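How a robot learns where the road is

A delivery robot has to know which parts of the ground it may drive on. The Plokier project tested one way of teaching this. The method is called learning from labelled pictures.

First, the team collected 2551 street pictures. A person then coloured in each one by hand: one colour for road, one for kerb, one for wall, one for tree. These coloured pictures are called labels. A computer program studied 2351 of the pictures together with their labels. It made a guess, compared the guess with the label, and changed its own settings a little. Then it did the same again, many times.

The other pictures were kept back for the test. A program that has already seen the answers cannot be tested fairly.

Many of the pictures are blurry. The team left them in - a robot's camera does not always see sharply either.

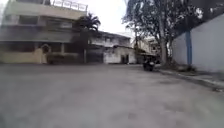

Large shapes such as roads and walls were the easiest for the program. Kerbs were harder. A kerb is thin, and it can be nearly the same grey as the road next to it. In 183 of the test pictures the program marked the road correctly. In the rest it lost part of the edge, most often under trees.

The next test, in Prurnach, will use 2 cameras side by side, so that the program can also work out how far away the kerb is.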